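**Vorkeck convertible – dilution before or after the June redemption?**

**kst_ledger**
Trying to model the Vorkeck convertible properly. Conversion price is 14, the ordinary shares last closed at 13, and the issuer can call at par from June. My broker's note treats the bond as straight debt. I think that understates the share count by up to 5 per cent.

**mossbank**
It's out of the money, so straight debt is the right treatment. You don't dilute for an option that nobody rational would exercise.

**kst_ledger**
Diluted earnings per share uses the if-converted method. The share price doesn't come into it. You add back the after-tax coupon and test whether the result is lower than basic.

**Kilian Steiner**
Agree with kst on the accounting. For valuation I'd go with neither. Split it into a bond floor and a call option, then take the option value off equity. I did the same with Josex and Plivach – the gap to the broker figure was small in one case and large in the other.
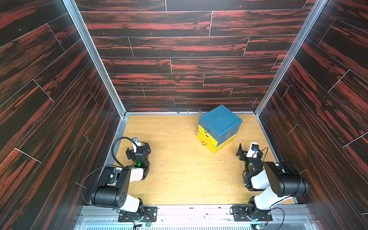
What happens to the accrued coupon if a holder converts between payment dates?

It depends on the terms, but under the Vorkeck prospectus the holder forfeits it. Coupon accrued since the last payment date lapses on conversion.

**mossbank**
Fine on the accounting. I still don't accept the option split for a stock this illiquid. Which volatility are you putting in? Historic is useless when it trades twice a morning.

**Kilian Steiner**
I used Navarro as a proxy, same sector and similar gearing.

**mossbank**
Navarro has 70 per cent of its revenue under contract. Vorkeck has nothing like that. Your volatility is too low.

**kst_ledger**
I'll run it with both inputs and post the sheet tonight.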